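Carkasora Teach 2: teleoperation and demonstration recording in simulation

Reviewed by Kirsten Dhillon

Score: 7 out of 10

Carkasora Teach 2 is a desktop package for driving a simulated arm by hand and saving what you did as training demonstrations. It comes with a leader arm (a small unpowered copy of the follower, clamped to the desk), a foot pedal, a USB hub and a license key. The simulator is a separate download. I paid for our unit in full and used it through most of May, mainly on tabletop pick-and-place.

Setup

The leader arm calibrates by holding it in two poses and pressing the pedal in each. Calibration survives a reboot but is lost when the USB port changes, so label the port. The installer wants its own Python environment and will overwrite an existing one with the same name without asking. Vaida Priedītis, who shares the workstation with me, lost a Zendov install that way. The current release notes mention the problem and leave it unfixed.

Control

Tracking between leader and follower is good. Slow motions are followed closely, with no visible stepping. Fast wrist rotation lags enough to matter if you are trying to turn a part while lowering it. There is no force feedback of any kind. Contact has to be judged from the screen, and the usual outcome for a new operator is a gripper driven into the tabletop. A contact tone can be switched on in the settings and should be on by default.

The gripper trigger is the weak part of the hardware. Its travel is short and the spring is stiff, and partial closure is hard to hold. For blocks this is irrelevant. For thin flat parts it cost me a good share of my attempts. The older Orkach handle, which we still have, is better in this one respect and worse in every other.

A keyboard and gamepad mode is included. It is adequate for resetting a stuck object and too slow for recording.

Recording

One pedal press starts an episode, a second ends it, and a long press discards it. Joint positions, gripper state and rendered views are written together with a shared clock. I kept 108 episodes from the trial and checked the timestamps on all of them – no gaps and no duplicates. Discarded episodes are deleted immediately, with no undo. I would have preferred a trash folder.

Playback is available inside the simulator, with trimming at both ends. There is no way to cut out a pause in the middle. An operator who stops to think leaves the stop in the data, and it has to be removed in a script or the episode recorded again.

Scene variation

Wall color, table surface, lighting and camera position can be changed between episodes. The presets go a long way from anything found in a real room. Strongly patterned tabletops are useful for training but tiring to work over, and hard shadows make height difficult to read. The operator view can be set to a plain scene while the recorded views keep the variation. This setting is buried under Render > Output > Advanced and is the most useful one in the program.

Additional arms may be placed in the room. Only one can be driven per leader, and two-arm work needs a second leader at full price.

Export

Output goes to the vendor's own format or to HDF5. The HDF5 export is clean, with units stated in the attributes. An importer for Gilani projects is also listed; it read our joint limits correctly and dropped the object names.

Price and support

The kit was 3,845 dollars with one leader arm and a year of updates. Support answered both of my tickets, the second after a week.

Verdict

For a small group that needs demonstrations before the real cell is available, this is a reasonable purchase. The recording side is dependable and the arm is pleasant to drive. The trigger needs a redesign, and anyone handling thin parts should try one before ordering. I have given it a 7, and would go higher with a better trigger and an editor that can cut.
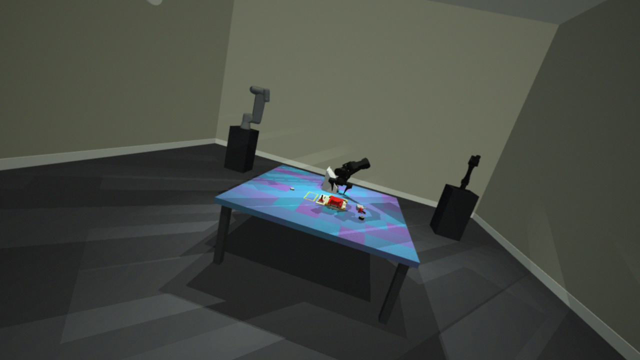
Simulated tabletop task with patterned table surface and yellow target outline.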